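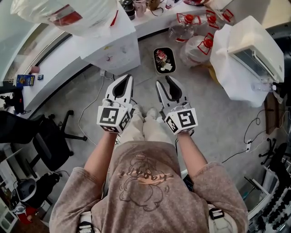

*Photo: Trinity Yazzie, front room, counter side*

June 14, 2020

Clear-out of the front room, continued. Alone in the building most of the day. Writing this up mainly so Xiaoqing and Dwayne know where things stand before they start moving the benches.

**Floor**

Concrete still needs a proper wash before any sealer goes on. It is mottled enough that I can't tell stain from finish in some spots. Ansel wants to use the Nullamus sealer on the whole room and I have no objection, but the sheet says bare floor, wall to wall, for 40 hours, and we are a long way from bare.

Things on the floor by the counter, with what I'd like done about each:

- Black tray with the red and white scraps. Looks like food packaging. Empty it, rinse the tray, keep the tray. It is a good size for catching drips under the mixing bench.
- Clear water jugs, red caps and red handles. One is up near the counter, one to the right of that, and one on its side closer in. There is a bigger bottle with a red cap past them too. All of these go to the back wall, upright, caps tight.
- White cabinet box in front of the counter. Front is smudged gray. Try dish soap first, then the cream cleaner. If neither works it goes under the counter facing in.
- White cable looped across the middle and black cable running to the little power strip. See below.

**Cables**

These bother me more than the rest. The power strip is sitting right on the floor and we are going to be mopping. Ffion said in the spring she would mount a strip under the lip of the counter and I think the bracket is still in her drawer. The counter is curved so a long rigid strip won't sit flat against it — the small one should be fine. Unplug everything before the bucket comes out, and coil both cables on the hook by the door. Label them this time. I spent a good part of an afternoon last month working out which lead belonged to the Serrano scale.

**Counter**

Keep: dark jar, pink cup, small white container. I don't know what is in the jar. If it has no label by the time the benches move, treat it as unknown and put it on Dwayne's shelf.

Brown paper bag: check inside before tossing.

Blue and yellow product box and the small blue card further along: leave both together, same end of the counter. Also a small pink thing near the edge over there. Not mine. If it's yours, please take it home.

Big plastic bag with the red markings, the one draped over the white cabinet box: I'd like to use it for the recycling run if it has no holes. Otherwise it's trash.

**Measurements**

Needed these for the mat order, so putting them here where I can find them:

- Clear width from counter foot to the opposite bench, narrowest point: 94 inches
- Same, widest point: 11 feet
- Runner length along the straight part: 66 inches

Narkholm sells the runner by the foot, so order six and trim. The curve will have to be cut on site. Make a paper template first. Last time we cut by eye and the gap at the left end collected grit all winter.

**Cleaner**

Tried the Nirier degreaser on a patch by the door, straight and then diluted one to ten. Diluted was as good as straight and didn't leave the slick feel. Use diluted. Rinse twice. The patch dried a shade lighter than the floor next to it, so either the rest is dirty or I've taken something off. Ansel should look at it before we do the whole room.

**Left to do**

- Move jugs (Dwayne)
- Find bracket, mount strip (Ffion)
- Paper template for the curve — two people, I can help any morning
- Ask Xiaoqing whether the white cabinet box is staying in this room at all
- Mat order, once the template is done. Delivery was quoted as August, so not urgent

Mop heads are nearly finished. There is one good one left in the closet, behind the paint trays.

T.Y.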